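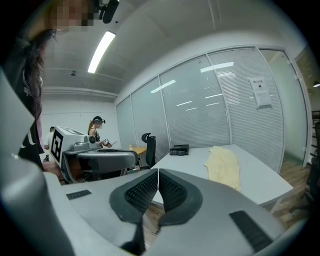
Call for participants: hand-held gripper comparison, September

Sadari is looking for people to take part in a paid comparison of two hand-held grippers at our Jandport office. You don't need any experience with robots. We want people who are comfortable working with their hands and who can repeat a task the same way many times over.

What we are comparing

Both grippers are held in the hand and opened and closed by the person using them. The Slaoui has a soft trigger and a short grip. The Ostemska is heavier, with a stiffer trigger and wider finger pads. We need to know which one people handle better on cloth before we fit either design to our arms. The recordings will also be used to train the controller, so steady, unhurried work matters more to us than speed.

What you will do

You work standing at a table, with one gripper in each hand. Tasks include laying clothes flat, folding them, turning them over and moving them from one end of the table to the other. You use one model before the break and the other after it, then fill in a short form about grip, weight and how your wrists feel.

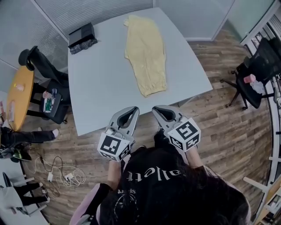

Clothes handling at the table, with a gripper in each hand.

A session lasts around 225 minutes including breaks. Morning sessions start at 9:15 and afternoon sessions at 1:30. Each participant does 2 sessions, and we ask that you do both. The full study will collect 2,000 folds.

Who can apply

– Age 18 or over
– Able to stand for most of a session
– No current hand, wrist or shoulder injury
– Left-handed people are especially welcome – we have too few so far

Long hair is fine. Please leave rings and bracelets at home, and wear sleeves that don't hang past the wrist.

Pay

$599 for both sessions, paid by bank transfer after the second. If we cancel a session, you are paid for it anyway. Parking is free behind the building.

Recording

The gripper cameras and an overhead camera record throughout. Faces are blurred before the footage is used. You will get the consent form by email and should read it before you come in.

How to apply

Write to Milagros Agbayani, study coordinator, with your name, your age, which hand you write with and whether you prefer mornings or afternoons. Questions about the equipment go to Reda Samir in the hardware group. We reply to all applicants, usually within a week.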